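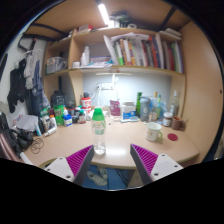

Notes de l'atelier manipulation, troisième partie : ranger un vrai bureau

Bon, on reprend où on s'était arrêtés avant la pause de mars. Je remets au propre ce que j'ai raconté en salle 522, parce que j'ai parlé trop vite (je sais, je sais !) et que Chie Ichikawa m'a réclamé une version écrite.

Le sujet du projet reste le même : apprendre au bras Nendden à saisir des objets chez les gens, sur des bureaux encombrés, à partir de prises faites à la main avec la pince. Vous travaillez par groupes de 3 et chaque groupe rend 40 prises. Une bouteille en plastique transparent, c'est un excellent premier objet, et un sacré piège : on voit à travers, le fond se mélange au contour, et le modèle s'accroche volontiers au bouchon ou à l'étiquette. Gardez-en au moins une dans votre série !

Pour l'approche, les deux doigts de part et d'autre de l'objet, ouverts, et on avance doucement. Teodora Kos avait tendance à fermer trop tôt, moi aussi au début - ça vient avec l'habitude. Pour une tasse, décidez avant de partir si vous visez l'anse ou le corps, et notez-le dans le fichier, sinon Kulap Hemmin passera sa soirée à deviner.

Laissez le bureau comme il est. J'insiste, parce que le groupe Dallent m'a rendu en février une table nickel avec un seul gobelet au milieu, et on n'en a presque rien tiré. Les flacons, les sachets, le câble qui traîne, tout ça reste en place.

À rendre en juin : les prises, le fichier de notes et 2 pages sur vos ratés. Les ratés m'intéressent beaucoup, racontez-les en détail.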